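**To:** Sowa Shared Workshop members' list
**Subject:** Re: Jaw alignment and bench covering for the Hernell gripper build

Members are asked to read the following before the next build session in October.

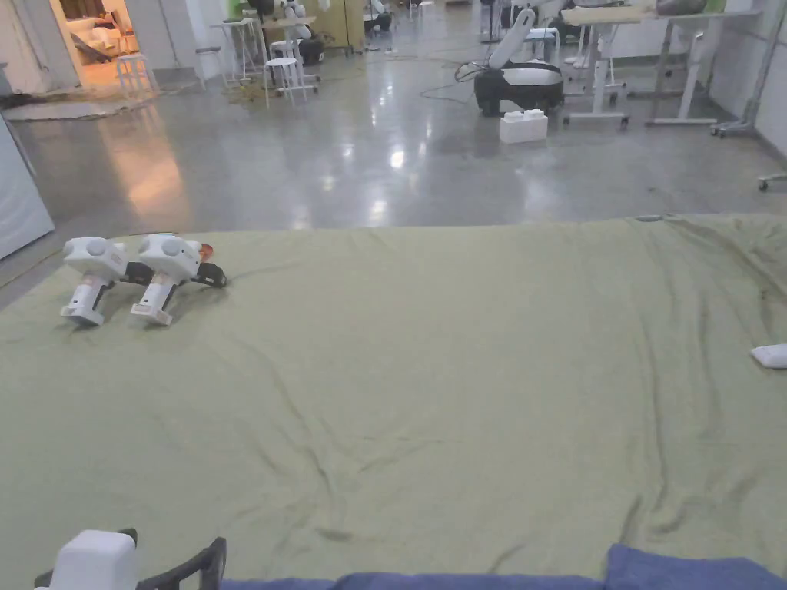
The hand-held gripper build has reached the stage at which all units must be checked against one another before any further recordings are made. The working group has received several questions on this point, and the message quoted further down is typical of them. Checks are to be carried out on the large table with the green cloth, with the grippers laid side by side and both black jaw assemblies pointing to the right, so that the two sets can be compared by eye before the gauge is used. The cloth should be pulled flat first. Long creases of the kind now running across it will tilt a housing enough to spoil the reading.

The earlier message is repeated for members who joined the list recently:

> Could the working group confirm whether the jaws are to be set before or after the handle is closed? I followed the Zarkska notes, which say before, and my unit came out with a slight twist when the trigger was pulled. The second unit, done the other way round, closed evenly. I would also like to know whether the cloth has to stay on the table. It moves when I lean on it, and I lost a screw in a fold last time.

The working group's position is as follows.

1. The jaws are to be set **after** the handle is closed. The Zarkska notes were written for an earlier housing and will be corrected. Units already built in the older order need not be taken apart unless they fail the check.
2. The check consists of 21 slow open-and-close cycles. A unit passes if the jaw tips meet evenly on the last cycle without adjustment.
3. The cloth stays on. It protects the printed housings, and the recordings made so far all use it as the background. Members may clamp the far edge if they find that it moves. Small screws should be kept in a lidded tray.
4. Each unit is to be entered in the Stendance log with its build date and the result of the check. Please use the existing sheet and do not start a new one.

On the matter of cost, spending on the build to date stands at $627 against the $3,000 set aside. A further order for bearings and springs, priced at $251, will be placed once the present units have passed. Requests for additional parts should reach this list before then – late requests will be held over to the following order.

Members using the robotic arm at the far side of the floor are reminded to coil its cables when they finish. This applies equally to the loose cables near the stools, which trail across the floor.

Replies concerning the jaw setting may be sent to the whole list. Questions about individual units should be entered in the log, under the unit concerned.

For the Hernell build working group
Sowa Shared Workshop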